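Subject: Re: [robot-club] exposure on the gripper camera

Piroska Jakab wrote:
> Should we lock the exposure before the September session? With
> auto it takes some seconds to settle when the tool turns to the
> desks. Also, how many episodes do we need from each student?

Hello Piroska, hello all,

I would lock it, yes. The room side with the monitors is much too bright for us, and when a big dark object comes close to the lens, everything behind it becomes almost white. I think the fast approach is also a problem, because the near surface gets smeared.
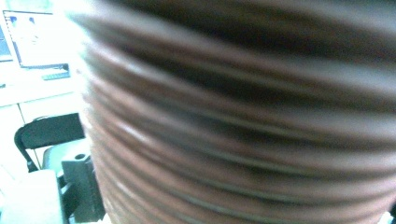
My proposal is to set a shorter exposure by hand and to pull the curtains. Fanni has tried 8 ms on the Runel board and she had no trouble with noise. Please write the value in the log, so that we can compare later.

For the episodes: 60 from each student is enough for the first round. Réka wants 3000 in total before the training starts, but this can wait until the second group joins us.

One question from my side. Does somebody still have the charger for the Vateck laptop? It is not in the cabinet.

Best regards,
Magdolna Bárány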